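3.2 Bags and baskets

The second part of the study concerns the containers in which fruit is kept between the shop and the table. In the Kollstead households we recorded 134 containers, and 73 of them were plastic bags of some kind. Many families leave the fruit in the bag for a day or more — often the bag simply stays where it was put down — and only later move it to a basket or a bowl.

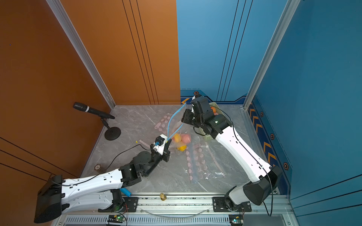

A clear bag has one advantage, which several households mentioned: the fruit can be checked without opening it. Against this, pieces of different firmness lie together at one end, and the softer ones carry the weight of the others. For peaches we consider this a real problem. Lemons suffer less.

Baskets were judged by the same questions as in the Halar survey. The households preferred open walls, as air can pass at the sides, and a smooth floor, as it is easy to wipe. Mangoes were treated separately. Their skin changes visibly with keeping, and wrinkles were often the reason given for throwing the fruit away, although the flesh under such skin was in many cases still good to eat.

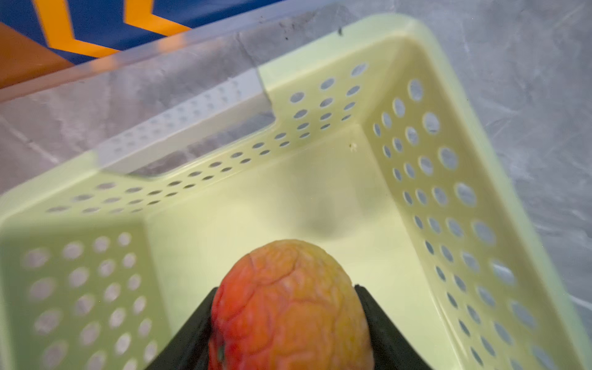 Figure 2. Mango with wrinkled skin above a pale yellow-green basket with perforated walls.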